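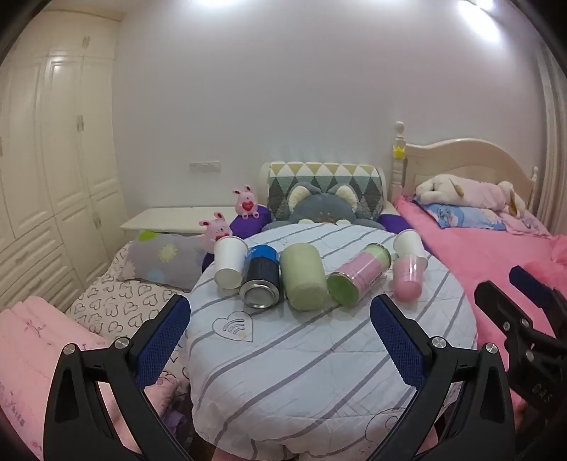 Trilok Garg reckons we're training our own replacements and should be charging triple. Fair enough. Been asked that all week so here's a thread, typing on my break, sorry in advance

1/ I'm at Cosesholm, the holiday lets side. Was changeovers for years. Beds, bins, bathrooms, out the door before the next lot pull up. Since August half my hours are gripper work for Zastitora. You hold the thing, pick stuff up, put it where it goes, they keep the recording. Then again with the stuff moved.

2/ Cups and cans on a bed is this week. Sounds daft till you've cleared up after a family of five. Lying down, standing up, pointing every which way. The paper ones are the worst, squeeze like you would with your hand and you've crushed it.

3/ First thing you learn is how much your fingers were doing. I'd clear a bed in one sweep, arm full, no thought at all. With two jaws it's one cup. Then one cup. Then one can. My wrist has opinions

4/ Pay, as everyone asks. Same hourly as changeovers. No bonus for finishing early though, and there used to be if you turned a house round quick. So on a good week I'm down a bit. Raised it. Was told it's "being looked at"

5/ Target is nearly 2,000 good takes between us for this batch. Good means you didn't drop it, didn't cover the camera, didn't go so fast it blurs. Kwok-wai Lo does the checking and sends back the duff ones with one word. "Rushed." "Sleeve." Got four Sleeves in a row once, roll your sleeves up people

6/ What's changed on the floor: the rota mainly. 28 of us on the books and it used to be pairs, you and your mate, radio on. Gripper shifts are solo. No radio either, sound goes in the recording. I miss the chat more than I thought I would

7/ What's better: my back. No mattresses, no hoover up three flights. Chun-yin Tsang had been about to pack it in with her knees and now does gripper shifts only, so that's one person still in work who wouldn't be. Worth saying becuase it never gets said.

8/ What's worse: the ones still on changeovers have got more houses each. Two extra some weekends. Management calls it temporary. It's been temporary since the summer

9/ Will a robot do my job? Dunno. They had one on trial over at Drellholm and I went to watch. It took its time. Very, very careful with a mug. Didn't go near the duvet cover, and if anyone gets a machine to do a king size duvet cover on its own I'll shake its hand

10/ Mingxuan Kong asked do we get a say in what it's used for. Nope. We signed a form about the recordings, it covers faces and personal stuff left lying about, nothing about jobs. Going to ask for that in writing. If you're doing similar work somewhere else ask BEFORE you sign, we didnt

11/ Also ask: who pays for the time setting up. Laying the cups out again between takes is work. Took us 59 emails (yes I counted, I was cross) to get it put on the timesheet

12/ Right break's over, back to the cups. Trilok I'll answer the triple pay thing tonight, and Gerardo Farina still wants swaps for the early shift if anyone's free, message him not me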